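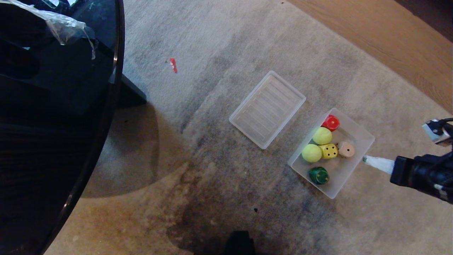
Kerness releases practice rules for robot work in lived-in rooms

October 29, 2019

Kerness has released the second version of its practice rules for robot arms that pick up and put away small objects in homes and other furnished rooms. The rules cover floor setup, gripper checks, cables, record keeping and who may stand where while an arm is moving. They replace a draft that went out to member groups in July.

The document is 11 pages long. It is voluntary, but Kerness says groups that want to add their recordings to its shared collection will have to follow it starting with their next set of runs. Recordings already in the collection can stay there. They will be marked as made under the old draft or under no rules at all.

Three groups tried the July draft before it was revised. Buvard and Adomaitis used it for sorting and tidying tasks at floor level, and Trallar used it for tabletop work. Together they filed 923 run reports. The original goal was 1000, and Kerness closed the trial short of that when Trallar's lease on its test apartment ended.

Nabil Bataineh, who edited the new version, said most of the changes came from the comment box at the bottom of the report form.

"The draft had a lot to say about the arm and very little about the room," Bataineh said. "People wrote in about rugs. They wrote in about table legs, and things left on the floor from the run before. We had one line on flooring in the draft and it now has its own section."

That section asks groups to record the type of floor covering, where it ends and what it meets. An arm on a wheeled base can sit level on carpet and tip a little when one wheel is on bare floor, and the draft had no place to write this down. Stains and worn patches do not have to be cleaned or covered. They do have to be photographed before the first run of the day – the reason given is that a dark patch can be mistaken for an object by some vision software, and someone reviewing a missed pick later will want to know what was there.

Furniture may stay where it is. The draft had asked for a clear space on all sides of the work area, and both Buvard and Adomaitis objected that this defeated the point of testing in a real room. The new text asks only that the operator walk the full reach of the arm before starting and mark anything it could strike. Glass tabletops and table bases are listed by name, along with chair legs and lamp cords.

Small objects

The longest section deals with the objects themselves. Dice, balls, bottle caps and other small items are common in this kind of work because they are cheap and easy to replace, and because their shapes ask different things of a gripper. A die has flat faces that can be gripped square. A fuzzy ball gives a little when squeezed and may roll if it is let go too soon.

Under the new rules, each group keeps a list of every object in use and checks it at the start and end of a session. Anything on the floor that is not on the list is treated as stray. It can be removed, or it can be left in place and noted, but the choice has to be made before the arm is switched on. Picking up a stray item by hand in the middle of a run ends the run.

Containers are covered too. A container and its lid count as separate objects, even if the lid is not used in the task. The draft did not mention lids, and the trial groups had handled them differently. Adomaitis kept them out of the room. Buvard left them next to the container and later had trouble sorting its reports, as some operators had logged the lid as a second container.

Clear plastic gets a paragraph of its own. Depth cameras often have a hard time with it, and an arm may press on a rim that its software places slightly off from where the rim is. Groups using clear or frosted containers are asked to set a lower force limit for the approach and to write down what the limit was. The rules don't give a number for it. Bataineh said the arms used by the trial groups were too different from one another for a single figure to make sense.

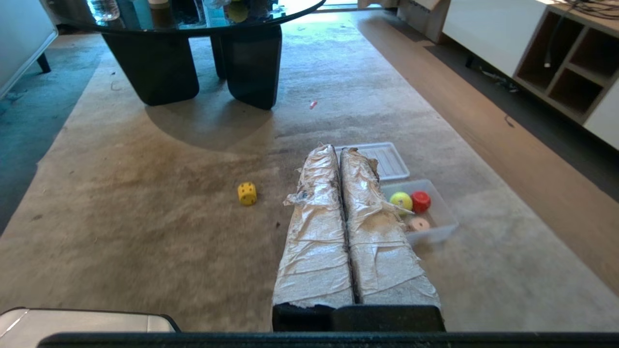
Foil-wrapped gripper fingers above the carpet, with two plastic containers past the fingertips and a yellow die to the left.

Gripper checks

Finger coverings of any sort must now be listed in the run report, with the material and the date it was put on. This applies to tape, foil, rubber sleeves, fabric and anything else that changes the surface or width of the finger. The operator looks over both fingers before each session and again after any hard contact. Torn or lifted material has to be noted. Whether to replace it is left to the group, except that a piece hanging free beyond the fingertip must be trimmed or pressed flat before work goes on.

Trallar had asked for a stricter rule under which any tear would mean a full change of covering. Kerness turned this down. In its notes on the comments, it says that a covering wears from the first grip onward, and that a steady record of its condition is more useful to people comparing runs than a fresh covering each time.

Carpet dust is mentioned in the same section. Fingers that work at floor level pick up lint and dirt, which can change how well they hold a smooth object. Groups are asked to pick a cleaning interval and stay with it through a full set of runs. Camera lenses near the gripper are to be wiped at the same time.

Cables and people

The rules on cables are short. Loose cables on the floor must be outside the reach of the arm, or else fastened down. Cables on the arm itself should have enough slack for the full range of motion, checked by moving the arm slowly to each limit before the session. Power supplies go on the far side of the room from the operator's walking path where the outlets allow it.

No one may reach into the work area while the arm has power to its motors. This was in the draft as well, but with an exception for resetting objects between runs. The exception is gone. Operators must now pause the arm, check that it has stopped, reset the objects and step back past a floor mark before starting again. Adomaitis estimated in its comments that this would add a fair amount of time to a day's work, and asked for the exception to be kept for arms with low force limits.

"We talked about that one more than any other," Bataineh said. "A low limit is fine until someone changes it for a different task and forgets. I would accept slower days for that."

At least 2 people must be in the room or within calling distance during any session. One of them has to have a stop button in hand. A person kneeling or sitting on the floor counts as inside the work area if any part of the body is within reach of the arm, feet included. Several reports from the trial mentioned operators standing closer than they had thought, mostly while watching a small object on the carpet.

Children and pets are to be kept out of the room, with the door shut.

What comes next

Kerness plans to check the first reports filed under the new version before making further changes. It has set aside two subjects for later: work on stairs, and runs done in rooms with the lights low. Buvard has offered to gather reports on dim rooms, where it has already had problems telling dark objects from shadows under furniture.

The report form has been redone to match the new sections and can be filled out on paper or on a screen. Fields for lids, finger coverings and floor edges have been added, and the comment box is larger. Groups that took part in the July trial do not need to sign up again. New groups should ask Kerness for a member number before sending in their first report, as forms without one will be returned.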